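ホーム | よみもの | アプリのしくみ | ことばじてん | おうちの方へ

アプリの「きょか」ってなんだろう

スマートフォンに新しいアプリを入れると、「カメラへのアクセスを許可しますか」「位置情報を使ってもよいですか」といった画面が出てきます。早く使いたくて、読まずに「許可」をおしたことがある人もいるでしょう。この画面が何を聞いているのかを説明します。

スマートフォンの中には、写真、電話帳、マイク、カメラ、今いる場所を調べる部品など、いろいろなものが入っています。アプリは、これらを勝手に使うことができません。使いたいときは、まず「OS(オーエス)」にたのみます。OSは、スマートフォン全体を動かしている土台のソフトです。たのまれたOSは、持ち主に「使わせてもいいですか」と聞きます。これが許可の画面です。

学校の理科室にたとえてみましょう。けんび鏡を使いたい人は、先生にかぎを借りに行きます。先生がだめと言えば、とだなは開きません。かぎを借りても、開くのはけんび鏡のとだなだけで、薬品のとだなは閉まったままです。アプリの許可も、カメラはカメラ、マイクはマイクと、一つずつ分かれています。
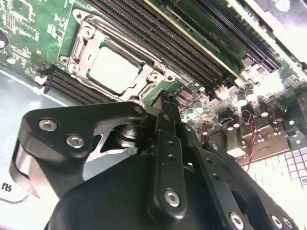 文・アブデルクリム・ベンムッサ(Flalico 子ども向け記事担当)

では、どのアプリに何を許可すればよいのでしょうか。考えるときは、そのアプリの仕事を思いうかべます。

地図アプリの「Furnska」は、道案内をするアプリです。今いる場所がわからないと案内ができないので、位置情報を使います。一方、電話帳は道案内に必要ありません。もし電話帳を見せてほしいと言われたら、「許可しない」をえらんで、おうちの人に見せてください。

お絵かきアプリの「Flokwood」には、39種類のペンがあります。絵をかくだけなら、許可はいりません。写真の上に絵をかくときだけ、写真を使ってよいかを聞いてきます。このとき、全部の写真を見せるか、えらんだ写真だけを見せるかを決められる機種もあります。写真が3,770まい入っていても、使うのが1まいなら、その1まいをえらべば足ります。

許可の答え方には、「アプリの使用中だけ許可」「今回だけ許可」「許可しない」などがあります。「今回だけ」をえらぶと、次に使うときにまた聞かれます。まよったときは「許可しない」でかまいません。あとから変えられます。

変えるときは、「設定」を開き、「アプリ」をえらんで、調べたいアプリの名前をおします。「許可」または「権限」と書かれたところに、今の答えがならんでいます。機種によって、ことばや場所が少しちがいます。長いあいだ使っていないアプリがあれば、ついでに見ておきましょう。

おうちの人のスマートフォンを借りているときは、自分で設定を変えずに、先に聞いてください。

次のよみもの:通知はどこから来るの?

お問い合わせ | © Flalico | ページの先頭へもどる

このサイトではクッキーを使用しています。くわしくは「おうちの方へ」をごらんください。[同意する]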